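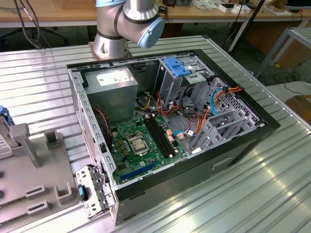 A material that conducts electricity is easy to find. A material that conducts it only along the way we choose is much harder to make, and this chapter is about how people learned to make it. Before the printed board, a radio or a measuring instrument was wired by hand, one wire after another, and the worker had to remember which end went where. In a desktop computer with its side panel off, almost none of this hand work is left. The green motherboard has its traces printed on it, and these thin lines do the work that bundles of wire did before. The square socket near the middle of such a board, with its silver frame and its small lever, is the place where the processor will sit, and when it is empty it is a good reminder that a board is made first and the parts come to it later. We will follow the same order in this book: first the board, then the parts.

Chapter 4
Printed Boards and the Paths on Them
Theerawat Nakpan
April

Contents | Previous chapter | Next chapter | Glossary | Index

4.1 What this chapter covers

In Chapter 3 we looked at resistance and at the heat that a current makes in a wire. You should be comfortable with Ohm's law before you continue. If you are not, please go back to the exercises at the end of Section 3.5 and do at least the first four of them.

In the present chapter we ask how a circuit drawing becomes an object that you can hold in your hand. We begin with the base material, continue with the copper layer, and then study how the unwanted copper is taken away. The last two sections are about holes, solder, and the mistakes that students make most often in their first board. Boards with more than two layers are left for Chapter 5, although some of the words are introduced already now.

4.2 A short story from the workshop

I learned this subject in a small repair shop called Misteo, where I worked in the evenings when I was a student. The owner repaired audio amplifiers, and many of them were old enough to have no board inside. The parts were soldered to metal strips, and between the strips went the wires, in five or six colors. When an amplifier did not work, we followed each wire with a finger and said the name of the part at each end aloud. It was slow, but I still believe it was a good school.

One amplifier came to us with 91 solder joints, and I know the number because I was asked to heat every one of them again. The fault was in joint 13. If I had started with a meter, I would have found it before dinner. I started with the soldering iron, and I finished at eleven at night.

When the first boards came to the shop, the owner did not like them. He said that a broken wire can be seen, but a broken trace hides under the green lacquer. He was partly right. A crack in a trace may be thinner than a hair, and it may open only when the board becomes warm and stretches a little. You will meet this fault again in Section 4.9, together with a simple way to look for it.

4.3 The base material

A board must do two jobs at the same time. It must hold the parts firmly, and it must keep them electrically separate wherever we have not asked for a connection. The first boards were made of paper soaked in a resin and pressed under heat. This material is cheap and easy to punch, but it takes up water from the air, and its edges break if you drill too fast.

Most boards today are made of glass cloth in an epoxy resin. The glass gives strength and the resin gives insulation. The material is harder to cut – you will notice how quickly it makes a drill bit dull – and the dust is bad for the lungs. In our laboratory we drill only with the extractor running, and we do not sand the edges dry.

Many students believe that the board itself is green. In fact, the base is usually pale yellow, and the green comes from a thin lacquer put over the copper. The name of this lacquer is solder mask. It keeps the melted solder from running to places where it should not go, and it protects the copper from air and fingers. It can be made in blue, red, black or white, and the color changes nothing in the circuit.

4.4 The copper layer

On one or both sides of the base there is a sheet of copper foil, glued by heat and pressure. At this stage the whole surface is one conductor, and so it is useless as a circuit. The art is in removing. We cover with a protective film the copper that we want to keep, and we dissolve the rest in a chemical bath. After the bath, only the traces and the pads remain.

How wide should a trace be? This depends on the current, on the thickness of the foil, and on how much warming we can accept. A narrow trace has a larger resistance than a wide one of the same length, so it becomes hotter with the same current. For the signal lines in this book, the width is seldom a problem. For the supply lines it often is, and a beginner should make them as wide as the space allows.

The length matters as well. When two parts exchange signals very quickly, they should be placed close to each other. For this reason the memory slots of a computer are put near the processor, and the designer sometimes adds small bends to a trace so that several lines become equally long. We come back to these bends in Chapter 5.

Words to know before Section 4.5

Trace – a path of copper that joins two or more points of the circuit.
Pad – a small area of bare copper to which a part is soldered.
Solder mask – the colored lacquer over the copper, open at the pads.
Via – a hole with metal on its wall, which takes a connection from one side to the other.

Questions to think about while reading

Why does a board made of paper and resin give more trouble in a humid room? What would happen to a supply trace if its width became half, and the current stayed the same? Take an old board from the laboratory box and find the widest trace on it. Try to follow it to both ends with a pencil, without touching the parts, and draw the path in your notebook. You will need this drawing in Section 4.6, where we calculate its resistance.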